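Journal > Robotics Club > Fall term > 5th October

Got in late and my feet hurt, but I want to get this down before bed. It was the best club afternoon so far! We had three hours at the Clodcombe workshop, and I spent nearly all of them sitting on the carpet looking up at a pair of hands.

Our project is called Kirnus (I voted for something else, but it has grown on me). I'm on hands this term, along with two others. The wrist pictures went into my folder before I left, and I can't stop going back to them.
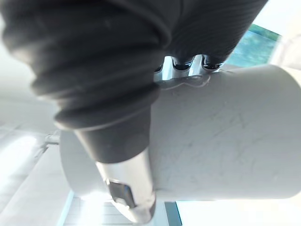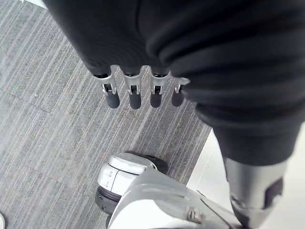
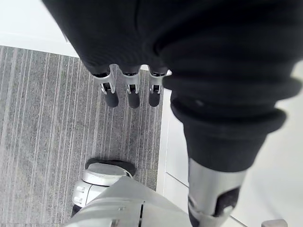 Kirnus at Clodcombe. White cylinder in the first, fingers over the striped carpet in the other two.

I love how the metal joints look where they come out from under the dark cover. You can see the little slots and the pins! I've been drawing finger joints in my notebook since January and always made them too fat. The silver bits are so small and neat, and then there's that soft-looking dark tip on the end of each one. I redrew my whole page on the bus.

My job today was the log. Every test pose gets a number, the time, and a short note, and we finished on pose 551, which means I wrote 64 new lines this afternoon. My handwriting got worse and worse from the middle on (sorry, whoever types it up, which will probably be me). The rule is that you write down what you asked for and what you got, even when they match, and you don't tidy it later. I like that rule more than I thought I would.

The slow part was the closing order. We wanted the fingers to curl one after another with a small delay, and for the longest time they all went together. I was sure it was the delay value. I changed it, changed it back, changed it again, and then noticed that our script was reading last week's settings file. One wrong file name! I laughed so hard I had to put the laptop down. After that the curl came out like a slow wave and everybody cheered, and we ran it again just to watch.

Scuffed up the knees of my good jeans. Also ate somebody's granola bar by mistake and owe them one.

The Saarela meet is 26 days off. We still have to pick which task to enter, and I'm pushing for the pick-up round even though the hand-over round is easier to score on. Preretti always goes for the pick-up too and they're really good at it, so it would be a fun one to be in, whatever place we get. The argument went on all through cleanup and we settled nothing.

Things for next time: bring my own pencil, copy the settings file into the right folder FIRST, ask if I can have a turn writing the wrist part of the script. I've read through the old code twice now (1658 lines, and hardly a comment in it) and I think I follow how the wrist limits work. Mostly. There's one function near the end that I still don't get at all, and I'm going to print it out and take it to lunch tomorrow.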